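Visit Report: Ulmont Home Furnishings Fair, Salem
January 18, 2025

The Grunidus Retail Association sent a delegation to the Ulmont Home Furnishings Fair to review spring product lines and meet with suppliers ahead of the March ordering period. The delegation was led by Crisóforo Robles, director of member services. According to the organizers, 164 exhibitors took part this year, 30 of them for the first time.

The morning was given to the furniture hall. Several makers presented dining tables in pale finishes, and buyers asked mainly about delivery times and the supply of replacement parts. Lead times quoted to the delegation were shorter than last year for chairs and unchanged for large tables.
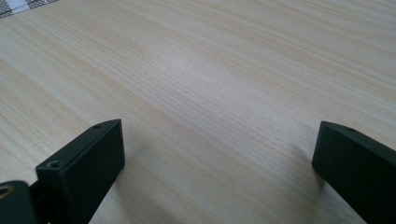 Mr. Robles raised the question of minimum orders with a number of exhibitors. Smaller member stores have reported difficulty in meeting the current thresholds, and two suppliers agreed to consider joint orders placed through the Association. A written proposal will be sent to both.

After lunch the delegation attended a presentation by Jikach, a distributor of table linens and kitchen textiles. The company is moving its warehouse to a larger site outside Salem and expects to ship from the new location beginning in March. Orders of 100 pieces or more will continue to qualify for free freight. Members with open accounts will be notified of the new returns address by mail.

The textile section was busier than the furniture hall throughout the afternoon. Neutral colors were widely shown, and woven goods drew steady interest from the independent stores. Prices for cotton items have risen slightly — a point that came up at nearly every booth.
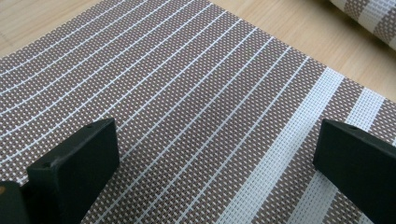
Woven placemat in taupe-brown and white on a light wooden tabletop.

Parking remains a concern. The main lot holds 195 vehicles and was full before the doors opened, and the shuttle from the overflow lot ran late for most of the morning. The Association has passed these comments to the organizers.

Members may request the supplier contact list from the member services office.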